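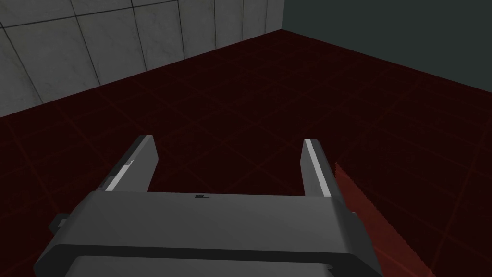
로봇이 잡았다고 하면 잡은 거지 그걸 왜 또 확인하느냐고, Nokuthula Visser가 지난번 제 글에 댓글을 달았어요. 센서를 하나 더 달면 고장 날 물건도 하나 더 느는 거고, 현장에서는 신호가 단순할수록 안전하다고요. 반박하려고 답글 창을 열었다가 너무 길어져서 아예 글로 씁니다. 반은 맞는 말이라 더 길어졌어요.

일단 무슨 일이 있었는지부터요. 2월에 Gidport 시험동에서 그리퍼가 부품을 떨어뜨렸습니다. 4킬로그램짜리 주물이었고, 떨어진 곳은 작업자용 통로 안쪽이었어요. 다친 사람은 없습니다. 그 시간에 통로를 지나는 사람이 없었거든요. 이걸 '무사고'라고 적은 보고서를 보고 저는 좀 화가 났어요. 통로에 사람이 없었던 건 점심시간이라서지 우리가 뭘 잘해서가 아니잖아요.

로그를 열어 보면 더 답답합니다. 그날 89번째 사이클인데, 그리퍼 상태가 처음부터 끝까지 '파지 완료'예요. 떨어지기 전에도 파지 완료, 떨어지고 나서도 파지 완료. 팔은 빈손으로 컨베이어까지 가서 아주 얌전하게 손가락을 벌리고 돌아왔고요. 그러고는 다음 부품을 집으러 갔습니다! 바닥에 쇳덩이가 누워 있는데 말이죠. 지나가던 사람이 보고 정지 버튼을 누를 때까지 20분이 걸렸어요. 그 20분 동안 화면은 계속 초록색이었고요.

원인은 김빠질 만큼 간단했습니다. Brado 제어기에서 우리가 '파지 완료'로 쓰던 비트가, 실제로 잡혔는지를 재서 올리는 값이 아니었어요. 닫으라는 명령이 나갔고 그 명령에 통신 오류가 없었다, 딱 그만큼의 뜻이었죠. 택배로 치면 '배송 완료'가 아니라 '송장 출력됨'인 셈이에요. 매뉴얼에는 제대로 쓰여 있었습니다. 부록에, 작은 표 안에, 비고란에요. (저도 읽었어요. 읽고 넘어갔으니까 할 말은 없습니다.)

손가락 위치 값은 따로 올라오고 있었어요. 새로 센서를 살 필요도 없이, 있는 값을 읽기만 하면 되는 거였죠. 물건이 중간에 끼어 있으면 손가락이 끝까지 못 닫히니까 위치만 봐도 꽤 많은 걸 알 수 있거든요. 그런데 그 값은 화면 구석의 그래프로만 가고 판단하는 쪽에는 연결이 안 돼 있었습니다. 누가 일부러 뺀 것도 아니에요. 처음 시운전할 때 급해서 비트 하나로 때웠고, 잘 돌아가니까 그대로 굳은 겁니다. 이런 거 다들 한 개씩은 있지 않나요?

그래서 저희는 Groltileck으로 돌아갔습니다. 저희가 쓰는 시뮬레이션 환경인데, 가상의 방 안에서 그리퍼를 이리저리 돌려 가며 같은 명령 순서를 흘려보내는 식이에요. 현장 팔을 세워 두고 며칠씩 실험할 수는 없으니까요. 시뮬레이션이라 주물 대신 별걸 다 놓아 봤고 방도 여러 번 바꿨습니다.
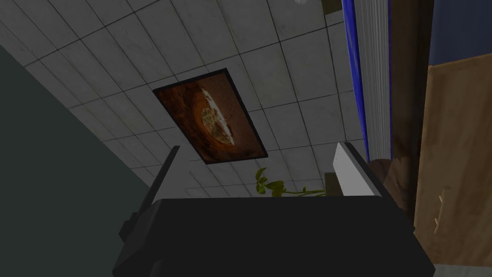 벌어진 두 손가락 사이로 초록 잎. 위쪽 액자 그림은 피자.

여기서 부끄러운 얘기를 해야겠네요. 시뮬레이션에서는 그 문제가 한 번도 안 나왔습니다. 당연해요. 시뮬레이터 안의 그리퍼는 닫으라면 닫히고, 닿으면 붙고, 미끄러지라고 설정하지 않는 한 미끄러지지 않거든요. 명령을 보낸 것과 실제로 잡은 것 사이에 틈이 없어요. 그러니 '명령 나감'을 '잡았음'으로 읽어도 결과가 늘 맞았던 거죠. 우리는 그걸 보고 검증했다고 적었고요. 검증 항목에 파지 신호 확인이라는 줄이 있고 그 옆에 체크 표시가 있어요. 제 글씨체로요.

마찰 계수를 확 낮춰서 다시 돌려 봤더니 그제야 나왔습니다. 손가락은 벌어졌다 닫혔다 하는데 물건은 원래 자리에 그대로 있고, 상태 창은 파지 완료. 보고 있으면 기분이 묘해요. 기계가 거짓말을 하는 것 같은데, 따져 보면 기계는 우리가 물은 것에만 정확히 대답했거든요. 질문이 틀렸던 거죠. 회의실에 앉은 5명이 한참 말이 없었습니다. 누군가 커피를 마시는 소리만 났어요.

그 뒤로 제가 계속 부딪치는 게 Ferrand 쪽 사람들이에요. Ferrand는 저희 셀의 안전 심사를 맡은 업체인데, 그쪽 의견은 낙하가 나도 울타리 안이면 괜찮다는 거였습니다. 울타리를 통로 바깥으로 옮기고 끝내자고요. 물론 울타리는 옮겨야죠. 이미 옮겼고요. 그런데 그것만 하고 파지 신호를 그대로 두면, 로봇은 여전히 자기가 뭘 들고 있는지 모르는 채로 움직입니다. 울타리 안에는 청소하러 들어가는 사람도 있고, 티칭하러 들어가는 저도 있어요. 저 4킬로그램이 머리 위에 있을 때 '들고 있음'이 무슨 뜻인지는 알고 싶습니다. 너무 큰 욕심인가요?

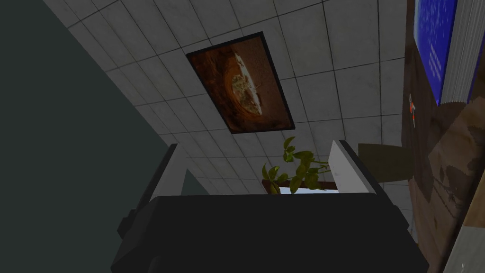

제가 하고 싶은 주장은 하나예요. 상태 이름은 재서 얻은 것에만 붙이자는 겁니다. 명령을 보냈으면 '명령 보냄'이라고 쓰고, 손가락 위치를 읽어서 물건이 끼어 있다는 걸 확인했을 때만 '파지'라고 쓰자고요. 이름이 좀 길어지고 화면이 못생겨져도 괜찮습니다. 위의 그리퍼를 보세요. 두 손가락이 활짝 벌어져 있고, 쥐고 있는 건 아무것도 없고, 그 사이로 화분 잎만 보이죠. 로봇을 처음 보는 사람도 한눈에 '빈손이네' 합니다. 그런데 우리 제어 프로그램에 물어보면, 직전에 닫기 명령이 통과됐다는 이유 하나로 얼마든지 파지 완료라고 대답할 수 있었어요. 손가락 위치를 안 보니까요. 저는 그 간격이 무섭습니다.

이쯤에서 Nokuthula의 말로 돌아가 볼게요. 신호가 단순해야 한다는 말에는 저도 찬성이에요. 옛날 직장에서 센서를 잔뜩 단 셀을 본 적이 있는데, 하나가 먼지만 먹어도 전체가 서니까 결국 작업자들이 테이프로 센서를 가려 놓고 쓰더라고요. 그건 센서가 없는 것보다 나쁩니다. 있다고 믿게 되니까요. 그래서 저는 뭘 더 달자는 얘기를 하는 게 아니에요. 이미 올라오는 값을 읽자, 그리고 두 값이 서로 안 맞으면 서자. 이 정도는 단순함을 해치지 않는다고 봐요.

물론 서는 것도 공짜가 아니죠. 위치 값을 판단에 넣고 나서 첫 주에는 멀쩡한 부품을 잡고도 멈추는 일이 꽤 있었어요. 주물이 얇은 쪽으로 물리면 손가락이 거의 다 닫혀서 빈손이랑 구분이 잘 안 됐거든요. 생산 쪽에서 전화가 왔고, 저는 전화기를 귀에서 좀 떼고 들었습니다. 지금은 문턱값을 부품 방향별로 나눠 놔서 많이 줄었는데 아직 완전히 없어지진 않았어요. 그래도 괜히 서는 로봇이 빈손으로 돌아다니는 로봇보다는 낫다는 게 제 생각이고, 이건 전화를 몇 번 더 받아도 안 바뀔 것 같아요.

시뮬레이션 얘기도 조금만 더 할게요. 가상 환경에서 돌려 봤다는 말이 요즘 너무 쉽게 통과 도장이 되는 것 같아요. 저도 그렇게 썼던 사람이라 남 탓은 못 합니다만, 앞으로는 시험 결과를 낼 때 '무엇이 실패하게 만들어 봤는가'를 같이 적으려고 해요. 미끄러뜨려 봤는지, 물건을 중간에 없애 봤는지, 위치 값을 얼려 봤는지. 하나도 안 해 봤으면 그냥 안 해 봤다고 쓰고요. 지난번 제 표에는 그런 칸 자체가 없었어요.

보고서의 '무사고'라는 말은 고쳐 달라고 요청해 뒀습니다. '낙하 발생, 통로 내, 인명 피해 없음'으로요. 아직 답은 못 받았어요. 혹시 다른 제어기에서도 완료 비트가 이렇게 되어 있는 걸 보신 분은 댓글로 알려 주세요. 특히 공압 그리퍼 쓰시는 분들, 거긴 위치 값도 없는 경우가 많을 텐데 뭘 보고 판단하시는지 진짜 궁금합니다.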